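Publications > Dutow Project > Working papers > Section 3

3.2 Collecting the folding demonstrations

All demonstrations for the clothing tasks were given with hand-held grippers, one in each hand. We had begun with remote control of the two-armed Femus platform, which worked well for moving boxes and badly for cloth. Operators could not feel when a sleeve had slipped, and a single T-shirt took most of them several minutes. With the hand-held tools the same people worked close to their normal pace after a short practice.

The fingers on the tools have the same shape as those fitted to the robot, so a grasp made by hand can be copied without changing the contact points. Each tool records its own view and the opening of its fingers. The path of the tool through the room is worked out afterwards, using the method of Section 2.

We collected 217 demonstrations in 14 homes in Unatholm during August. Participants used their own beds and their own laundry. They were asked to start with the garment spread out or held up between the two tools, whichever they preferred, and to put the finished item on a pile. No folding method was prescribed. Silvan Ruchti visited each home at the start to check the tools and then left the participant to work alone.

Demonstrations in which a garment was put down and folded with bare fingers were removed, as were those where the path could not be recovered. This left out 16 recordings, most of them of dark clothes on dark bedding – a case we return to in Section 5. Dropped corners and second attempts were kept, as we wanted the policy to see how people recover from a poor grasp.

Homes differed a good deal in light and in the space beside the bed. Figure 2 shows work in one of them. The Zaugg baseline was trained on the same recordings, with no change to its settings.

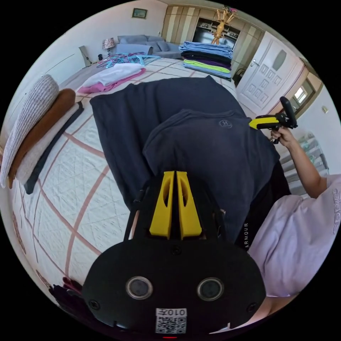
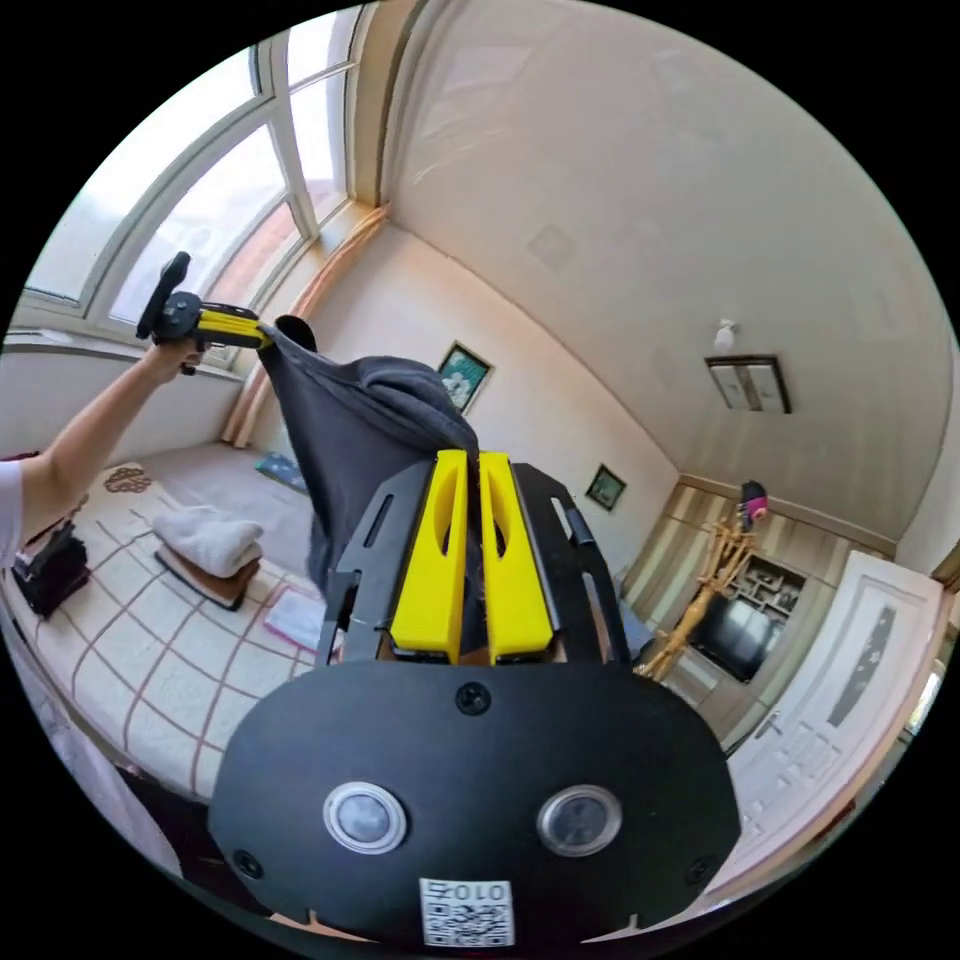
Figure 2. Handling clothes and cloth with two hand-held grippers in a participant's home. First picture: dark garments laid out on the bed. Second picture: a dark grey cloth held between the two tools.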